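# Robot club gets its teeth into the fruit task

I popped into the Alville after-school robot club in May, mostly to drop off a box of cables, and ended up staying until they locked the doors at half past six. They've moved on from line-following buggies (hooray!) and are now well into their entry for the Curau Cup, the schools' challenge where the robot has to tidy a table on its own.

The part they're working on this term is fruit. A piece of fruit goes somewhere on the table, the arm has to find it, pick it up without squashing it and put it in a basket. Sounds easy enough, and I said so, and got some very hard looks from a row of fourteen-year-olds. Fair enough. I had a go at driving the arm by hand with the controller and knocked a perfectly good pear on to the carpet.

Tien-fu Wu, who runs the club, has split the group in two. One lot look after the grip, which means a lot of fiddling with how hard the fingers close and how slowly they open again. The other lot do what they call "looking", so working out from the camera view where the fruit is and which way round it's lying. Bananas are the favourite for that because they've got a proper long shape and it matters which bit you grab. Get hold of one by the end and it swings about all over the place.
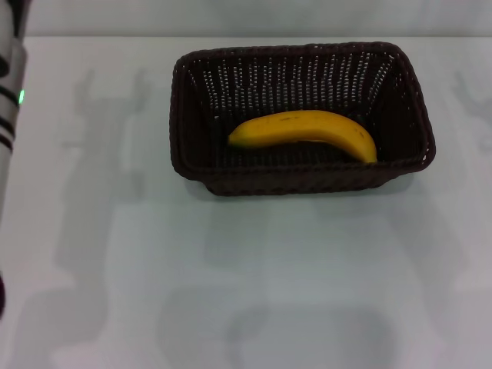
The judges give 4 points for fruit in the basket and another 3 if it goes in without touching the rim, so there's been a long argument over whether to go in high and drop or go in low and place. Tien-fu told me he's staying out of it. "They've got to pick one by the end of the month and then stick with it," he said, "and I've already told them which one I'd go for, so naturally they're doing the other." They were leaning towards low and place when I left, though one girl on the grip team was still drawing arrows on the whiteboard to prove everybody wrong.

Shadows are the other headache. The lights in that room are right overhead and the looking team reckon the software gets muddled by dark patches on the table. Somebody's mum has offered a pair of desk lamps, which might help or might just give them more shadows to moan about!

The regional round is at Stumel and there are 7 schools down for it so far, including Su, who won last year and have apparently been practising with grapes. Grapes! Our lot went a bit quiet when that came up.

If you've got a child in Year 8 or above who'd like to join, there are still a few places and they don't need to have done any coding. Sessions start at 4 and there's squash and biscuits. Bring a spare banana if you can, as the ones they practise on don't last long.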